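Notifications, Badges and the Attention They Borrow
Notes for Unit 4 - Living With Social Software 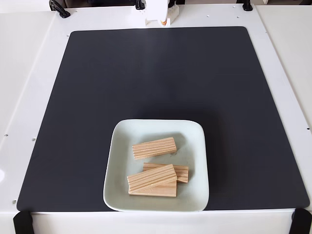
Welcome back, everyone, and thank you for the lively comments on the last set of notes (I read every one of them, even the very long one about group chats and weddings). In this unit we move on from profiles and what we put in them to the little red dots, the buzzes and the banners that bring us back to look at those profiles again. It's a topic people come to with strong feelings, and I'm glad of that, but I'd like us to slow down and look at how the things work before we decide how cross to be with them.

What counts as a notification

For our purposes, a notification is any message an app sends you when you didn't ask for it at that moment. That takes in quite a lot. A banner across the top of your phone is one, and so is the number sitting on the corner of an icon, and so is the email that arrives at 6 a.m. to say that somebody you went to school with has posted a photo. I'd also include the softer kind, the line inside the app that says "3 new posts" while you're trying to read something else. Some of you will want to leave that last one out. Please argue with me in the discussion, I've changed my mind on it twice already!

Two families

It helps to sort them by who did something. In the first family a person acted and you were the target: your cousin sent you a message, or a neighbor answered your question about the fence. In the second family the app acted, and it picked you because its records suggest you might come back. "You have memories to look back on" belongs there. So does "People are talking about Rirnwood," which you'll meet in the reading if you work through the neighborhood group example.

There is a muddy middle, of course. If a friend likes a post by another friend and the app tells you, who acted? A person did press a button, but she wasn't pressing it at you. I call these borrowed notifications, and they're the ones I'd like you to watch for this week.

Our practice network

For the exercises we'll be using Brakomero again, the small practice network you signed up for in Unit 1. If you've lost your password, use the reset link on the sign-in page and check your spam folder before writing to me, because it does like to land there. Every account starts with all the notification switches turned on. I've left them that way on purpose, so please don't tidy them up before you've done the first exercise - I know it's tempting.

The settings page is under your initials at the top right, then Alerts. You'll see separate switches for messages, replies, likes, group activity and suggestions. Notice that turning off "suggestions" leaves the weekly email alone. That one lives under Account, in a section called Keeping in Touch, and it took me an embarrassingly long time to find it.

A worked case: Zorkora

The reading follows a made-to-measure class scenario called Zorkora, a photo sharing app with 3000 members. In the scenario, the team adds a badge to its icon for every new post in a member's groups. Visits go up, and everyone is pleased. Then complaints start to arrive from people in busy groups, one of whom opens the app to a badge reading 3778. She doesn't read the posts. She switches off every alert the app has, including the direct messages she did want, and she misses one from her sister.

I'd like you to think about that chain with some patience. The visit figures the team was looking at were true. What else would they have needed to look at, and how soon could they have known?

Exercise for this week

Keep a log for one ordinary day. For every notification, write down the time, the app, which family it belongs to, and whether you opened it. Paper is fine, and so is a notes app. If you get a great many (one student last term reached 88 before lunch), stop at noon and hand in what you have. Then choose one app, change one setting, and write a paragraph on how easy or hard the switch was to find.

Please don't include the contents of private messages in your log. "Message from family member" is plenty.

Reading

Krasniqi course reader, the chapter on alerts and defaults. You can skim the part on push servers unless you enjoy that sort of thing, but do read the pages on default settings closely, as we'll lean on them in the next unit when we get to news feeds and the order things appear in them. Logs go in the Unit 4 folder, as a document or a clear photo of your page.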